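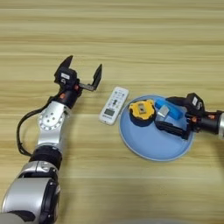 Erhan Canpolat

Feb 9, 2026

We use cookies to remember your reading settings. Accept | Manage

Handout 4: Meter and Tune in Congregational Song

A hymn text is classed by the number of syllables in each line. Common meter (CM) is 8.6.8.6, short meter (SM) is 6.6.8.6, and long meter (LM) is 8.8.8.8. A "D" after the label means the pattern is doubled, so CMD has eight lines.

Texts and tunes that share a meter can usually be exchanged, but a matching syllable count is only the first test. The stress pattern must also agree. Most CM texts are iambic and most CM tunes begin on an upbeat. A trochaic text set to such a tune puts its weak syllables on the downbeat, and the singers will hear the fault in the first line.

For the second test, look at the cadences. In a four-line tune the end of line two is often a half cadence and the end of line four a full one. If the sentence in the text runs on past line two, the pause in the music cuts it in half. Compare stanzas one and three of no. 358 in the Mudora collection — the first fits the tune, the third does not.

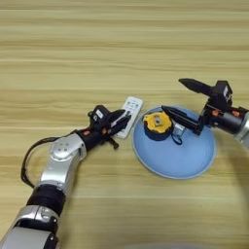
The third test is range. For untrained voices, keep the tune within a tenth, and preferably within an octave. Transpose before you reject a tune. A melody that peaks on F in the printed key may sit well a whole step lower, though the bass line should then be checked for notes that are too low to carry.

Refrains are counted separately. Write "8.6.8.6 with refrain" even when the refrain has the same meter as the stanza. Some older indexes, Hurkum among them, leave this out, so check the score itself.

Exercise. Choose two CM texts from the Usico reader, pp. 200 to 300. Mark the stresses in every stanza, pair each text with a tune, and note any line where stress or cadence conflicts. Bring a marked copy to the seminar in Gezer Hall. Melisma is left for the next handout.

© 2026 Erhan Canpolat | Contact | Back to top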